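Snack shelf for the tea corner: how would you lay it out?
Shop Fitting and Small Retail > Displays
9 replies

niltamano_kiosk wrote:
We've finally got proper shelving in! Dark grey backs, white front edges, and it makes even plain green fizzy drink bottles look smart. I run the snack corner at Niltamano (small place, mostly people on their break) and until September everything lived on a trestle table, so I'm a bit giddy about this.

Drinks are going up top, with the bottles to the left and the cans and cups at the right-hand end where people walk past first. 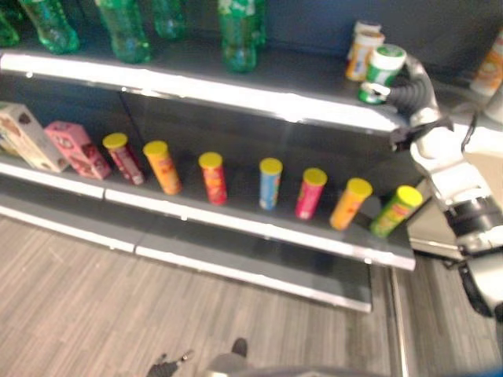

I'm tempted to keep the small stuff at that end and let the bottles have the long stretch, but my other half thinks big bottles belong at the bottom. Opinions please, I've moved them three times in my head already.

trusov_shelving wrote:
Other half is right, sorry. Big bottles are heavy and they go low. I've fitted gondolas for 9 years and always put the weight at the bottom. It steadies the unit and it's kinder on people's backs.

pennyfarthing1613 wrote:
Disagree! On a low unit like that the top shelf is about the only place anyone looks. Green bottles in a row catch the light beautifully. If I hid them by the floor I'd never sell one. Keep them up there and bring them forward a touch, a bottle at the back of a deep shelf just vanishes.

niltamano_kiosk wrote:
That's my feeling too, Penny. And I do love the right-hand end now, it's got a nice mix of shapes. I'd like the cups to be the first thing people reach for at four o'clock when everyone wants something sweet.

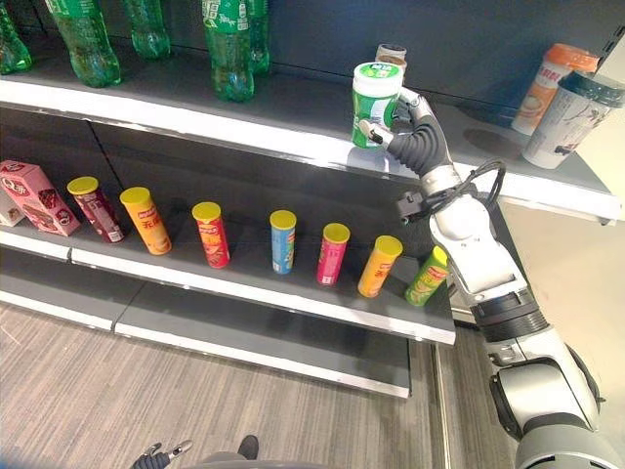 Drinks end: orange and white cup, white cup with the brown lid, and the green and white canister.

The brown-lidded one wants straightening, I know, I know.

cornershop_kit wrote:
Lovely colours together. I'd give each one more elbow room though. When cups overlap, people only see the front one and assume that's all you've got. We had the same bother at the Prulance Road shop and fixed it by spacing things a hand's width apart — it looked bare for a day and then it just looked tidy.

trusov_shelving wrote:
A hand's width is wasted space on a short run. Face them up tight, labels front, done.

cornershop_kit wrote:
In a supermarket, yes. For a tea corner I'd rather it looked like somebody's picked things out for you.

niltamano_kiosk wrote:
Right, I'm somewhere between the two of you. I do like a gap between the bottles and the little containers, so the two groups read separately. It could take a row of something small later on. Price tickets are next, I've got 119 blank ones from Navaratnam Print and a new pen, which is my idea of a good evening.

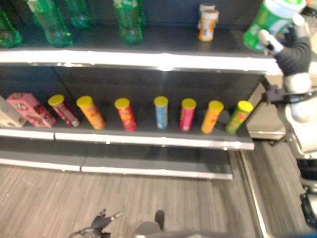 Top shelf with the gap: green bottles left, small containers over to the right.

pennyfarthing1613 wrote:
Ooh, I like the gap! Don't fill it with anything tall. And is that a pink snack box on the shelf underneath? Can we see the crisps please, that's the bit I'm here for.

niltamano_kiosk wrote:
You can! The middle shelf is all chip canisters, yellow lids, every colour going. I want to run them as a rainbow with the reds together, then orange, and the light blue somewhere it can show off. They roll if they're on their sides, so everything will be standing up by the time I open. The boxes stay at the left as a sort of bookend.
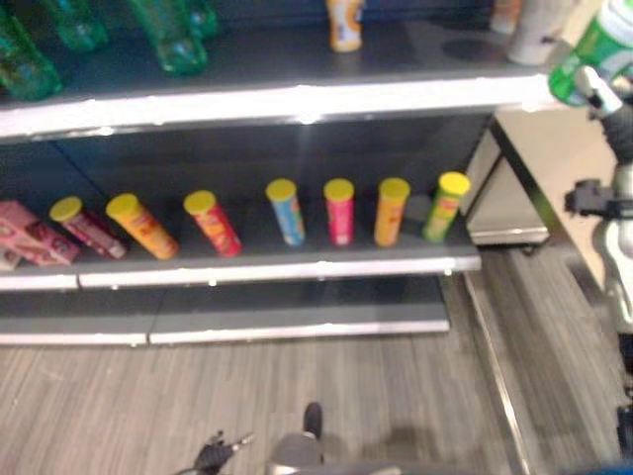 Middle shelf before the rainbow. Bottom shelf still going spare.

trusov_shelving wrote:
There's your empty bottom shelf. Bottles. I rest my case.

pennyfarthing1613 wrote:
Multipacks down there! Or a basket of fruit if you get the footfall. And please don't put the reds together, mix them up. A red next to the light blue will sing, but three reds in a row turn into one blob from across the room.

niltamano_kiosk wrote:
Hadn't thought of the blob problem, that's a really good point. OK: bottles stay on top (sorry Trusov), multipacks at the bottom, and I'll try the canisters both ways and stand by the door to see which I like. Does anyone know a decent clip-on ticket holder for a white edge strip? The ones I've got are yellowish and I can't unsee it.

cornershop_kit wrote:
Clear ones, the long sort you cut to length. Measure the lip first, they come in more depths than you'd think. I'll look out the size we used and message you.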